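Unit 7: Changes in urine colour and what they can tell us
Handout for first-year students, Community Health Assistant course, Barnora
Revised Oct 5, 2024

Please read this handout before the seminar. The words in capital letters are in the glossary of the course book, so I do not explain all of them again.

1. Where the colour comes from

Normal urine is yellow, from very pale to rather dark. The yellow comes mostly from a pigment called UROBILIN, which the body makes when it breaks down old red blood cells. The quantity of pigment stays quite similar from day to day, but the quantity of water changes a lot. When a person drinks little, or sweats much, the same pigment is in less water and the colour becomes stronger.

The first urine in the morning is nearly always darker than the urine at midday. Patients sometimes worry about this. It is normal, and you may tell them so.

2. Colours from food

Some foods colour the urine in healthy people. The most known are:

Beetroot: pink or red. This happens only in a part of the population, and in the same person it can happen one time and not the next.
Blackberries and rhubarb: pink, reddish or brownish.
Broad beans in large quantity: dark brown. Take care with this one. In persons with G6PD DEFICIENCY, broad beans can break the red blood cells, and then dark urine is a serious sign.
Carrots and carrot juice: more orange.
Asparagus: sometimes a little greenish, but the smell is what people notice.

Colour from food usually goes away in a day or 2 after the food is stopped. If it does not, we must think of another cause.

When you ask about food, ask also about drinks, sweets and cake decoration. Many patients answer only about the main meals. In the Mulari practice notes (see your folder, page 30) a patient was asked three times about beetroot and said no each time, and then remembered the red smoothie.
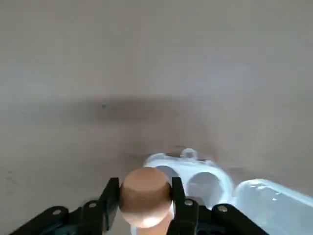
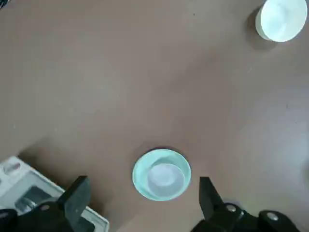
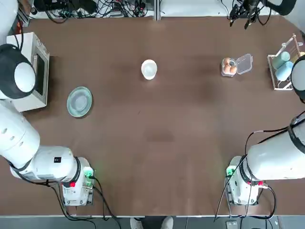
3. Colours from medicines and vitamins

Vitamin B2 (riboflavin) gives a bright yellow, almost like a highlighter pen. It is found in most multivitamin tablets and in many energy drinks. It is harmless.

Rifampicin, used against tuberculosis, makes the urine orange or red, and also the sweat and the tears. Patients should hear this before the first tablet, and those with soft contact lenses should know that the lenses can be stained for ever.

Nitrofurantoin may give a brown colour. Senna, a laxative, may give yellow-brown or reddish. Amitriptyline and methylene blue can give green or blue-green. Some dyes used in hospital examinations do the same for a short time.

A patient must not stop a prescribed medicine by himself or herself only for the colour. The correct advice is to ring the pharmacist or the doctor and ask.

4. Colours from illness

Red or pink: blood must always be excluded, also when there is no pain. Blood without pain is in fact the situation that people ignore most easily. Causes can be infection, stones, kidney disease, an enlarged prostate or a tumour.

Dark brown, like tea or cola: think of the liver and the bile ducts, especially if the stool is pale and the skin or the eyes are yellow. Think also of muscle damage after very hard exercise or a long time lying on the floor after a fall.

Cloudy: often infection, mainly if there is burning or a strong smell. It can also be only phosphate crystals after a meal.

Colourless all day: usually too much drinking. With strong thirst and loss of weight, the blood sugar must be checked.

5. When to send the patient on

Same day: red urine with fever or with pain in the side, dark urine with yellow eyes, clots, or no possibility to pass urine.

Within a few days: any red or brown urine without clear explanation, even if it happened once and then stopped.

During pregnancy, any suspicion of blood or infection goes to the midwife or doctor on the same day.

Remember that menstrual blood can mix with the sample. Ask politely and write down the answer.

6. The case for the seminar

A woman of 87 years lives alone in Pasance. It was hot in August and she drank little. Her daughter rings because the urine is "like strong tea". The woman takes a water tablet for her heart and, since last week, a herbal laxative. She has no fever, but she is more confused than usual.

Prepare short written notes on these points:
What are the possible causes, and which of them is the most urgent?
What do you still want to ask the daughter?
Why can we not simply say "drink more" to a patient with a heart problem?
Who should see her, and how soon?

Bring the colour chart from the Bergeron folder. The printed copy is better than the telephone, as screens change the colours. Students who missed Unit 6 should read the pages on the dipstick test first, or the second half of the seminar will be difficult to follow.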